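# Hum on one channel only after moving the rack

Posted in Live Sound & Install, February

**girnora_hall**

We have a Neder eight-channel mixer feeding two Vlad powered speakers in a small hall. It all ran quietly until I moved the rack to the other side of the stage. Now the left speaker hums and the right one doesn't. The hum is steady and the left fader makes no difference to it. I've swapped the two XLR cables at the mixer end and it stays on the left. The new run is 30 metres and passes behind the dimmer cabinet. The building is from 1950, but the wiring was redone before we took it on. Is this an earth loop, or has something in the speaker gone?
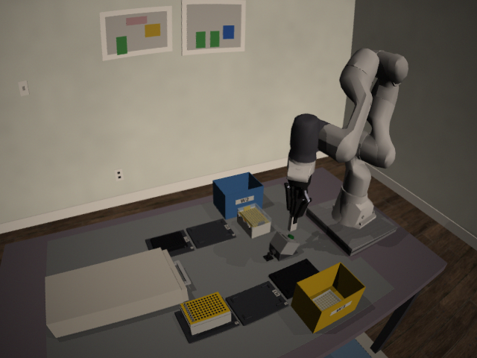
I should add that both speakers are on the same ring, but the rack is now plugged into a different one. I don't own a DI box or an isolator yet.

**Huvik**

If the fader makes no difference then the noise is getting in after the mixer's fader, so leave the inputs alone for now. Try these in order, with the speaker turned down each time you plug or unplug:

1. Pull the XLR out of the left speaker. If it still hums, the fault is in the speaker or its mains feed.
2. If it goes quiet, plug the cable back in and unplug it at the mixer. Hum with the far end open points to the cable or where it runs.
3. Run the rack from the same ring as the speakers, using an extension lead, just as a test.

Swapping at the mixer end only tells you the outputs are fine. You need to swap at the speaker end too. My money is on the cable – a broken shield or one leg off pin 2 or 3 gives exactly this, and it often happens when a rack gets dragged about.

Don't lift the mains earth on anything, whatever you read elsewhere.

**patchbay503**

had this with mine, bought a transformer isolator and it went away. never found out why

**girnora_hall**

Silent with the XLR out of the speaker, hums with it open at the mixer. Opened the plug and the shield had come off pin 1. Resoldered it and the hum has dropped a lot, but there's a faint buzz when the dimmers are at half. I'll move the run away from the cabinet next.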